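The Typist's Post

The notice went up in the window of the Puvthorpe town hall in October. One clerk typist, permanent, with a chair. Applicants were to bring form C, completed in block capitals, and a pen in case form C was wrong.

I was applicant 70. I know this because they pinned it to my coat.

Gravalell is a town where people mostly fish or complain, so I took the early bus over the hill with everyone else who could do neither. On the bus a woman was typing on her knees with her eyes shut. The man next to me said he had sat this exam twice before and the trick was to look as if you already had a pension.

I had studied. I had both library books on the subject of office practice, and for a month I read them at the kitchen table until I could have filed my own mother.
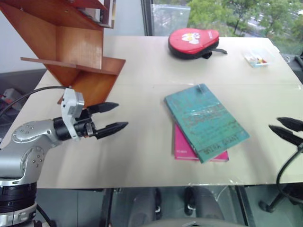

Two books on the table, one not quite square on the other.

The exam was held upstairs at the old Ambrosio dance hall. We got 30 minutes and a Pladska each, the Pladska being a typewriter made by people who had been told about the letter E but weren't convinced. Mine had a space bar that worked if you apologized to it. The passage was a letter from the Water Department to itself, asking for a reply.

I typed it in full, then I typed the reply. Nothing in the instructions asked for one, but it seemed rude to leave the Water Department hanging.

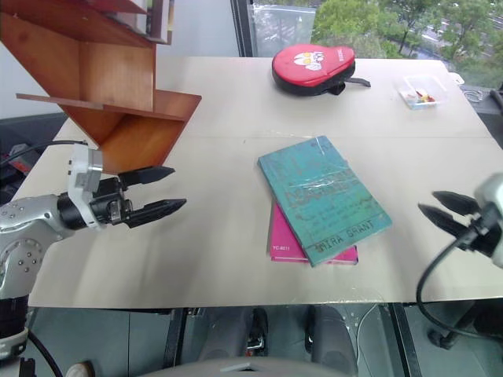
They put three of us through to the interview. The panel sat behind a long desk with a jug of water that had clearly been approved by somebody. The one in the middle held up my paper.

"You answered the letter," she said.

I said I had.

"You told them their request was under review."

I said it probably was.

The panel whispered for a while – I caught the words "initiative" and "stop it early" – and then the one on the left asked how I felt about staplers. I said I could take them or leave them. He wrote that down, and underlined it.

The letter came in spring. I had not been given the post. The post had been withdrawn, pending a review, and the review needed a clerk typist for three months to type it up. Would I be available?

I filled in form C. It was wrong, so I used the pen.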